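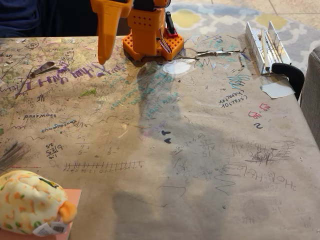
会社概要

株式会社Urnixは、紙資料の保存修復および長期保管に関する技術サービスを提供する会社です。対象は近世・近代の文書、帳簿、地図、設計図面、書簡、ならびに戦後の事務用紙類です。絵画、写真原板、磁気媒体は取り扱っておりません。

当社の業務は、状態調査、脱酸性化処理、補修、保存容器の製作、保管環境の測定の各工程からなります。工程単位での受託にも対応しています。

事業所

本社および処理室はEdsideに置いています。処理室は前室、乾式作業室、湿式作業室、乾燥室の4室で構成され、室間の空気の移動を抑えるため、各室の扉は同時に開放できない構造です。乾式作業室と乾燥室は温度と相対湿度を個別に制御し、記録値は案件ごとに保存しています。

保管庫はChaeに設けています。保管庫は資料の一時預かりに使用するもので、恒久的な寄託は受け付けていません。預かり期間は受入日から起算し、延長する場合は書面による再契約が必要です。庫内への飲食物、筆記用インク、生花の持ち込みはお断りしています。

取扱資料

現在までに受け入れた資料のうち最も古いものは1787年の年紀をもつ村方の帳簿です。楮紙を袋綴じにした冊子で、虫損が全丁に及んでいたため、漉き嵌めによる補填を行いました。補填紙の繊維配合は原紙の繊維分析の結果に合わせて決定しています。

近代以降の資料では、砕木パルプを含む洋紙が受入量の大半を占めます。この種の紙は酸性劣化が進行しやすく、折り目と綴じ穴の周囲から破断します。当社では表面pHの測定値と耐折強さの推定値をもとに、処理の可否を判定します。強度が基準を下回る資料については、脱酸性化に先立って裏打ちまたは極薄和紙による表面補強を実施します。

青焼図面は湿式のアルカリ処理によって画像が退色することがあるため、原則として乾式清掃と中性の包材への入れ替えのみを行います。感熱紙および感圧複写紙についても同様です。複製物の作成をご希望の場合は、状態調査の申込時にお知らせください。

業務の流れ

受託業務は4段階で進行します。

第1段階　予備調査
資料の点数、寸法、材質、綴じの形式、損傷の種類を記録します。現地での調査にも対応しますが、搬出を伴う場合は所蔵者の立会いをお願いしています。調査票は当社所定の様式を使用します。所蔵機関独自の様式がある場合は、項目の対応表を作成して併用します。

第2段階　試験
インクおよび染料の水溶性、溶剤への反応を、目立たない箇所で点滴により確認します。試験箇所は調査票に記載します。反応が認められた色材については、局所的な定着処理の可否を検討し、適用が困難な場合は湿式処理を見送ります。

第3段階　処理
承認済みの処理仕様書に基づいて作業を行います。仕様書にない処置が必要となった場合は作業を中断し、所蔵者の承認を得てから再開します。補修用接着剤には小麦澱粉糊およびメチルセルロースを使用し、粘着テープ類は使用しません。旧補修材の除去は、除去による損傷の危険が残置による危険を上回らない場合に限ります。

第4段階　返却
処理報告書、処理前後の記録写真、使用材料の一覧を添えて返却します。報告書は印刷物とPDFの両方で納品します。使用材料の一覧には製造ロットを記載し、将来の再処理の際に参照できるようにしています。

保存容器

保存箱、帙、封筒、フォルダーは自社で設計し、Edsideの本社内で裁断と組立を行っています。規格品は台差し箱、被せ蓋箱、図面用フォルダーの各型で、このほか資料寸法に合わせた個別製作にも応じます。一回の発注で製作できる個別寸法品は最大441点です。これを超える場合は納期を分割します。

板紙は無酸・無リグニンのものを使用し、炭酸カルシウムを添加した仕様と無添加の仕様を用意しています。青焼図面および一部の染色紙には無添加の仕様を推奨します。箱の表示には鉛筆または顔料インクを使用してください。

管理システムPreleder

Prelederは当社が開発した資料管理ソフトウェアです。調査票、試験結果、処理仕様書、環境測定値を資料番号に紐づけて保存し、処理履歴を時系列で出力します。データはCSV形式で書き出すことができ、既存の目録システムへの取り込みが可能です。

資料番号の体系は所蔵機関の付番に従い、当社で新たな番号を付与することはありません。付番のない資料については、仮番号を中性紙の短冊に鉛筆で記入して挟み込み、返却時に対応表を提出します。

研修

毎年4月に、文書館、図書館、企業史料室の実務担当者を対象とした研修を本社で開催しています。内容は乾式清掃、簡易補修、保存容器の選定、温湿度記録の読み方です。実習には当社が用意した紙を使用しますので、所蔵資料の持ち込みはご遠慮ください。

受託できない資料

以下に該当する資料は受託できません。

活性のあるカビが広範囲に認められ、隔離包装がなされていないもの
所有権または管理権限の確認ができないもの
硝酸セルロースを支持体とするもの
処理後の売却を目的とした外観の改変を求めるもの

カビの発生が疑われる資料は、送付前に必ずご連絡ください。隔離包装の手順書をお送りします。

お問い合わせ

見積りは予備調査の完了後に書面で提出します。概算のみをご希望の場合は、資料の点数、最大寸法、おおよその年代、主な損傷を問い合わせフォームにご記入ください。お送りいただいた資料の写真は見積り以外の目的には使用しません。

本ページの記載内容は2019年2月8日現在のものです。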